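Notes for the Plandstead evening: buying a house before it is built
Speaker: Joaquim Rocha

Slide 1. Start
Say hello, say where the toilets and fire doors are. Ask who has bought a house before and who is buying for the first time. Adjust speed to suit.
I work for buyers. I don't sell houses and I don't take money from builders. Say this early, as people do wonder.

Slide 2. What you are paying for
When you reserve off plan you are paying for a plot number, a house type and a promised standard of finish. The show home is usually the best plot with the extras fitted. Ask for the list of what comes as standard, in writing. At Ustdale the show home had a tiled hall, and the standard hall was bare screed. Several buyers missed that.

Slide 3. Floor area
The Ustdale brochure gave the largest type as 1495 square feet. Ask whether the figure includes the garage. Ask whether it was measured to the inside of the walls. Ask for room sizes at the widest and narrowest points, especially in bedrooms with a sloping ceiling.
Pause for questions here. There is always one about lofts.

Slide 4. Reservation
Read the form before paying the fee. Three things to find: how long the plot is held, how much you get back if you pull out, and whether the price is fixed. Mention the Devetti form, where the hold was 14 days and the refund was on the back page.
Don't get drawn into whether the fee is fair.

Slide 5. Choices and cut-off dates
Kitchen doors, worktops, sockets, tiles. Each has its own cut-off, tied to the stage of the build. Sockets go first. Mr and Mrs Qiu wanted a double socket on the landing and asked in February, after the walls had been boarded. They had to leave it.
Keep a copy of every choice, signed by the sales office.

Slide 6. Completion dates
The date in the brochure is an estimate. The contract has a long-stop date, and your solicitor should tell you what it is. Check when your mortgage offer runs out against that date. If you are renting, don't give notice until the builder has served theirs.

Slide 7. Snagging
Go in daylight. Run every tap, open every window, flush everything. Take a phone charger for the sockets and a marble for the floors. Write each fault down by room and send the list by email. 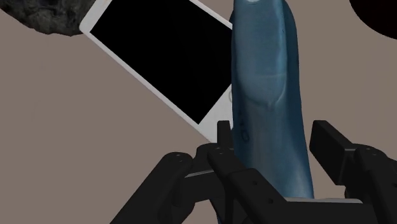
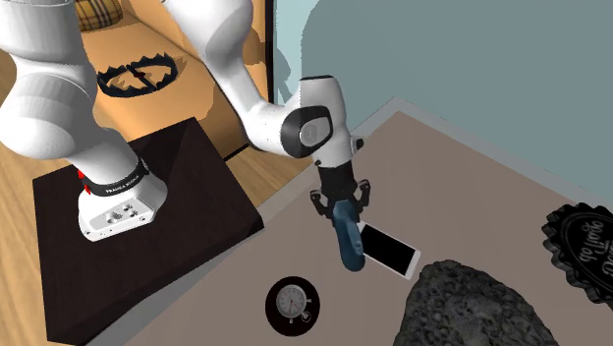
Slide 8. After you move in
Find the stopcock and the consumer unit on the first day. Keep the heating low and steady while the plaster dries out. Small cracks over doors are common in the first year, so note them and report them together before the builder's cover ends.
Estate charges: read what the management company can bill for. Grass cutting, lighting, the play area. Ask for last year's figure if there is one.

Slide 9. Questions
Likely ones: part exchange, parking spaces, who owns the strip of grass by the road. For the last one, tell them to look at the title plan.
Need to be out by half past nine. Leave the handouts on the table by the door.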